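Drawing for Beginners, Evening Class
Handout for Session 5: Cylinders, Ellipses and the Shadows They Throw
Plumthorpe Adult Learning, Corkton Road site

Welcome back, everybody, and thank you for the lovely pile of cube drawings on my desk (some of you clearly got carried away and drew the whole kitchen, which I enjoyed very much). This handout goes over what we'll do this evening, and there is a bit of homework at the end. Please keep it in your folder with the others, as I shall be referring back to it when we get to jugs and teapots.

A cylinder is a box with its corners rounded off, more or less, and if you can draw a box in perspective you are already most of the way there. The part that gives people trouble is the ends. We know in our heads that the end of a tin is a circle, and so the hand wants to draw a circle, even when the eye is looking at something much flatter. What we see, nearly always, is an ellipse, and the only time it opens into a proper circle is when the end faces us squarely. Tip the tin away and the ellipse narrows. Bring it up to eye level and it closes to a straight line.

Do try this before you pick up a pencil. Hold a mug at arm's length, shut one eye, and lower it slowly from your nose to your lap. Watch the rim open. I have done this hundreds of times and it still pleases me.
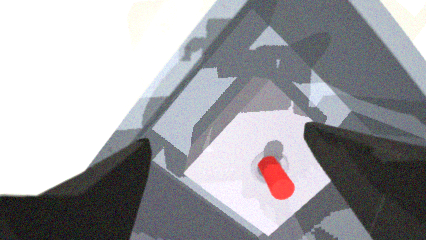
Now for the centre line, which in my view is the most useful line you will draw all evening. Before you put in either end, draw a light line running right through the middle of the cylinder from one end to the other, as though you had pushed a knitting needle through it. Both ends hang on that line, and it tells you how the whole thing leans. With the red peg, for instance, the needle would slant from upper left down to lower right, and the near end would be the flat disc at the bottom of it. Notice too that the disc is a lighter red than the sides and that the far end is deeper and darker, so you could get a good way towards a solid-looking cylinder with three tones of one red pencil. I would put the sides in first, then press harder for the dark end and leave the disc pale.

The long axis of each ellipse (that is, a line across its widest part) sits at right angles to your needle. If your cylinders look as if they have been sat on, check this first. It is nearly always the trouble, and it was mine for years! The two ends will not be quite the same shape either. On a mug standing on the table the bottom ellipse is a touch rounder than the rim, as you are looking down on it more steeply.

A word about pointed corners. An ellipse has none. If yours comes out like a rugby ball or a lemon, go round it several times with a loose wrist, not touching the paper at first, and then let the pencil down gently while your arm is still moving. Draw the whole ellipse, including the side you can't see, and rub out the hidden part afterwards.

Shadows we shall take gently. There are two kinds to look for: the shading on the object itself, where it turns from the lamp, and the shadow it casts on whatever it is standing on. A cast shadow from a cylinder has straight sides and a rounded end, and it should touch the object somewhere along its base unless the object is floating. Squint until the detail goes and you will see its shape much better.

What to bring
A 2B pencil and a soft rubber. The Kabbaj sketchbooks are in the cupboard if you have run out, and the Nasico coloured pencils are for sharing, so do please put them back in the tin.

For next time
Draw 12 ellipses on one sheet, from very thin to nearly round, each with its needle.
Draw 2 tins from your cupboard, one standing and one lying down, lit by a single lamp.
Spend a few minutes on the shadows only, with no outlines at all.

Read ahead if you like: the session on handles and spouts starts where this one stops, and you will want your ellipse sheet beside you.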